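Clundberg Knit Notes
April 27, 2020

I've had a few messages asking why sweaters change shape and shirts mostly don't. A long answer, in pieces.

Most shirts are woven. Two sets of yarn cross at right angles, over and under. Pull along either set and there's very little give, unless the yarn itself is stretchy. Pull on the diagonal and it moves a bit.

A sweater is knit. The yarn runs in loops, each one pulled through the loop below it. When you stretch the fabric you're mostly changing the shape of the loops. The yarn doesn't get longer.

Loops open sideways more easily than they open up and down. Take any plain T-shirt and pull it both ways. T-shirts are knit too, only with very fine yarn. Look at one with a magnifying glass and you'll see the little V shapes.

The mill at Ostel used to sell sweater seconds from a side door. Most had nothing wrong with them except a dropped stitch or one sleeve longer than the other. I bought a navy one there in December and it is still my gardening sweater.

A dropped stitch runs because the loop above was the only thing holding it. Catch it early with a crochet hook and you can work it back up, one rung at a time. Don't pull the yarn to close the hole. You'll just make a pucker next to it.

Ribbing is knit and purl stitches side by side in columns. The columns want to fold toward each other, so the fabric draws in and springs back. It's why cuffs and hems are ribbed. When a cuff goes slack, the yarn has usually lost its spring.

Wool recovers well. The fiber has a natural crimp and wants to go back to it. Cotton has much less of that. A cotton sweater that fits in the morning can be a size bigger by dinner, and washing it usually brings it partway back.

Never hang a heavy sweater. Mine from Khunthong weighs 900 grams and that is a lot of pull on two shoulder points. Fold it. If you have to hang it, fold it in half lengthwise and lay it over the bar of the hanger.

Same goes for drying. Water makes it heavier. Press it in a towel, lay it flat, push the edges back to where they should be, and leave it alone. Turn it over once.

Pilling: short fibers work loose, rub, and roll up into little balls. Soft, loosely spun yarn pills more. You see it first under the arms and at the sides, where the fabric rubs against itself.

Pilling often slows down after the first season, once the loosest fibers are gone. With some synthetic blends it doesn't, as the strong fibers hold the pills on. A sweater comb costs four dollars at the hardware store in Clundberg. Use it on a flat table and go gently.

Someone asked about gauge. Gauge is how many stitches fit in a given width. A small error adds up across a whole body. I once knit a vest without making a test square and it would have fit a refrigerator.

Make the test square. Wash it, dry it, then measure. Measuring before washing tells you about a fabric you won't be wearing.
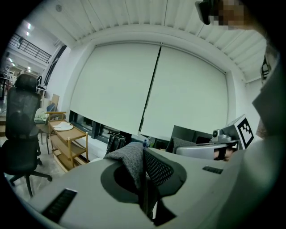
Gray knit next to black mesh.

Plain gray is the best color to learn mending on. Matching yarn is easy to find and the light shade lets you see what each stitch is doing. Black is the worst. I mend black only in daylight, next to the window.

For a thin spot that hasn't broken yet, use duplicate stitch. You follow the path of the existing yarn with a needle and lay new yarn right on top. It looks slow and it is slow. Do it while the old stitches are still there to follow.

For an actual hole, darn it. A darn is a small patch of weaving on top of a knit, so it won't stretch the way the rest does. Fine on an elbow. Less fine on a sock heel if you make it too tight.

Yarn for mending: I use the Fukon cards, the small ones. Mine have held their color so far. One thickness down from the original is usually right. Too thick and you get a lump you'll feel through your shirt sleeve.

Moths: the larvae do the eating, and they like wool with some skin oil or food on it. Wash before you store. Cedar smells nice but I wouldn't count on it alone. A sealed bag works better.

If you think something already has moths, bag it and freeze it for a couple of weeks before it goes anywhere near the rest of your wool.

Next thread will be on buttonholes in knit fabric. If you've got a cardigan with a band that gapes, send me a picture of it buttoned and one of it lying flat.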